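Up at 6:20, rain again. Walked to the office from the bus because the number 13 was full. The carpet people had told us to have everything off the floor by noon, so the morning went to moving things from the back rooms up to the front, by the glass doors. Most of what is left is cartons. I taped up the last of the Andcombe catalogs and wrote the shelf numbers on two sides, after the trouble we had in May when they were written only on the lids.

I had wanted the round table kept clear for sorting the mail. By ten there were sticky notes on it and other bits and pieces, and I sorted the mail on my knees instead. The boxes went up against the wall, with the office chair by the glass and the mop next to it. I meant to do the entrance floor before lunch and did it after three.

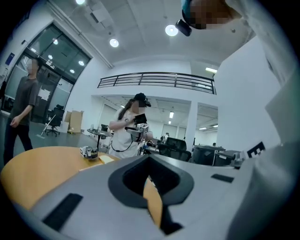
Jérémie Maillard thought the boxes ought to go straight down to the Trodasach storage unit and not be handled twice. He said he had paid $92 for the month and it was sitting there with nothing in it but a lamp. I told him the van was not free until tomorrow. He said in that case he would take the catalogs in his own car, and then he remembered the child seat.

Lunch was soup from the place on the corner. Found the missing key to the supply closet in the pocket of my gray coat, where I had looked twice already. Irja Lahtinen called from Ekau at two to ask for the invoice number, and I had to read it to her three times over the noise of the carpet men. It ends in 1578. She will pay within 20 days.

Home by seven. My back is sore on the left side. Ate eggs, washed the blue sweater, and wrote out the labels for the second shelf. Need to buy more tape, the wide kind, and ask whether the carpet men want the side door left unlocked.

Contact | Copyright, all entries by the author | Back to top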